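Chapter 4
Teaching by Hand

What you will learn
How a person can teach a robot a task without writing the motion as code
Why everyday objects make such good practice material
How to plan a set of demonstrations as a team

Tuesday afternoons at the Grultow school workshop are noisy. The robotics club meets there in teams of four, and when Rahel Zaugg started it, she asked each team to pick a chore from home and teach it to a machine. One team picked folding socks (brave!). Another, who named their project Grustalis, went for tidying a bathroom shelf: brushes, cups, bottles, all the things that end up in the wrong place every morning.

You might expect such a project to begin with pages of code. The Grustalis team began with their hands. They used a tool with two fingers, just like the ones a robot arm would carry, and did the chore themselves, again and again, while a camera on the tool recorded every try. Each recorded try is called a demonstration, and it is the main idea of this chapter.
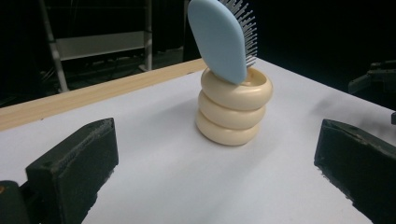 By June the team had saved 2,105 demonstrations, and they had learned a great deal about their own habits. Most of us grab a brush without a thought. Try it with two stiff fingers and suddenly there are choices everywhere — where to grip, how far to tilt, when to let go. A learning program can pick up those choices only if the demonstrations contain them, so variety matters. The team's first batch of almost 200 all started from the same spot on the table, and the program they trained on it was lost as soon as anything moved. What a great thing to find out early!

In Section 4.1 you will plan a chore of your own and split it into short steps. Section 4.2 looks at grip, with a few tests you can do using kitchen tongs and a hairbrush. After that we return to the Grustalis notebooks and see how the team sorted good tries from bad ones.

Before you read on
Work with a partner. Pick up a pen using 2 rulers as fingers, then stand it in a cup. Write down every decision you had to make, even the tiny ones, and keep the list for Section 4.1.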